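Keep the Toy Library Open

The Sorkness town council wants to close the toy library in August and put its shelf space to other use. The saving is $1,848 a year. I think the council should leave it alone.

For readers who have never borrowed from it, the toy library is the back room of the Darna Street branch. It holds 196 items, mostly puzzles, blocks, board games and pull toys. A family can take home four at a time and keep them for 20 days. There are no late fees.

The case against it is that toys are cheap now and parents would sooner buy them. Some are cheap. I have bought plenty of them, and most went in the trash by spring. A good set of blocks costs real money, and a child may want it for two weeks and then never again. Borrowing suits that pattern better than buying does.

Marisol Gallegos, who spoke at the last council meeting, said her daughter learned to take turns on the floor of that room. I believe her. Children who go to Plellska Elementary meet there years before they share a classroom.

The council's report also says the collection is "visibly worn." It recommends that anything scuffed or chipped be thrown out whether or not the room stays open. I disagree with that part most of all. A block with chipped paint still stacks. Anything with a sharp edge or a missing part should go, and old paint should be tested before a toddler chews on it. Past that, wear tells us the toys are being used.

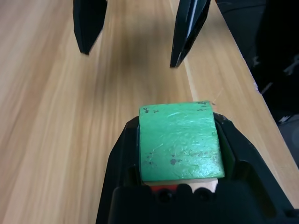
What the council should do

Keep the room through next year and publish the loan figures each quarter. The branch made 105 toy loans last month, and the report leaves that number out. Then ask the families who borrow before voting again.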